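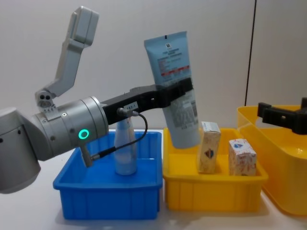
Zilodari Sort is a set of two-arm tabletop episodes for asking a narrow question: can a pair of fixed arms put away small household goods as reliably as a person who is paying half attention? The goods are the ones that end up on a bathroom shelf or a store counter: tubes, bottles, small cartons. Soft tubes get their own category in the annotations. A light blue squeeze tube held upright in the jaw, cap end down, between a blue bin and a yellow one, can still go to either side, and labelers should not mark a destination bin until the jaw has opened.

Contents
200 episodes recorded at Odgate, 200 at Hoxha. Each episode has video, joint positions, gripper opening and a text instruction. There are 22 instruction templates. Raw force readings are included for Odgate only.

Task definition
An instruction names one item and one bin. An episode counts as a success if the item is in the named bin when the arms return to rest and no other item has changed bins. Items that land on their side still count. Items that tip a neighbor over are flagged "disturbed" and scored separately.

Outcome labels
placed
placed_disturbed
dropped
wrong_bin
timeout

Baseline
The Clillora policy is supplied as a checkpoint with its config. It handles cartons well. Its weak points are tubes gripped near the crimp, which swing during transfer, and tall bottles already standing in the target bin, which the gripper clips on the way down. We would not call this chore solved. Sorting from a cluttered shopping bag, opening caps and wiping up a leak are all outside the set.

Known issues
Hoxha timestamps drift against video by up to 4 frames in long episodes. Use the resync script before training.
Printed text on packaging is not transcribed.
Bin color is named in every instruction, so a model can ignore bin position and still score well. Evaluate with the swapped-bin split.

Versioning
Labels were revised in May. Scores computed on the earlier labels are not comparable.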